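Tip Boxes, Racks and Refills: Frequently Asked Questions
Benkirane Teaching Lab Supply

We sell pipette tips and the boxes they live in, mostly to schools, small labs and people with suspiciously well-equipped garages. These are the questions that reach us most often, including the ones that arrive in capital letters.

Do I need a new box every time I run out of tips?

No. The box will outlast your interest in the experiment. Buy a box once, then buy refills. Our Fanmont refills come as a loaded rack that drops straight into the base, and the bagged tips are cheaper if you have patience or students.

How long does it take to load a rack by hand?

Our packing desk manages a full one in 9 minutes. A ninth grader manages it in a class period, with breaks to complain. Wear clean gloves, pick tips up by the wide end, and fill from the back row forward so your sleeve doesn't undo your work.

Why are the racks different colors?

To tell you the tip size at a glance. This works beautifully until someone swaps a rack into the wrong base. Every manufacturer has its own ideas about color, so go by the volume on the label and treat the color as a rumor.

Can I put the boxes in the autoclave?

The Trurkness boxes, yes: 20 minutes on a standard cycle, lid closed but not latched, and let them dry before you stack them. The Tremevholm boxes, no. We have seen what a Tremevholm box looks like afterward – it makes a decent ashtray.

Should the lid come off while I work?

Leave it on its hinge. A hinged lid stands up behind the rack, stays out of your way and closes in one motion when you walk off to answer the phone. Lids that come off entirely end up under things. If you have two boxes going, leave a little space between them so you can shut one without bumping the other.

What should I put under the boxes?

Anything flat that doesn't slide. Bare benchtops are fine until you nudge a box with your elbow. A plain cloth gives a bit of grip, and a solid color makes dropped tips easier to find. We use green.

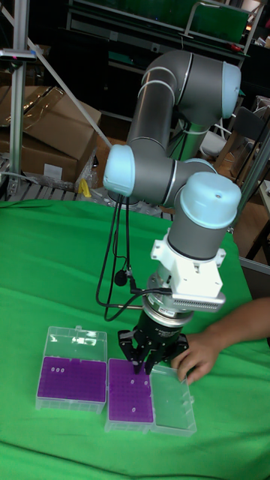 There are only three tips left in my box. Is it empty?

Philosophically, no. For planning purposes, yes. Refill before you start, or you will find out mid-row. Please don't tip the last few into a fresh rack unless you know where they've been.

Which tips should I take first?

Pick a corner and work along the row, same direction every time. People who take tips at random from the middle are free to do so, and we are free to have opinions about them.

What if my pipette won't pick up the tips?

Usually the tips are the wrong size. Sometimes the rack isn't seated, and it rocks when you press down. Push on all four corners until it sits level. If it still rocks, check for a stray tip lying underneath – there is often a stray tip lying underneath.

Do you take returns?

Unopened boxes, yes, with the packing slip. Opened boxes, no, even if you only looked.

How do I order refills?

Use part number 104 for the loaded racks and 316 for the bagged tips. Orders in by noon leave the same day, except in August, when every school in the state remembers at once.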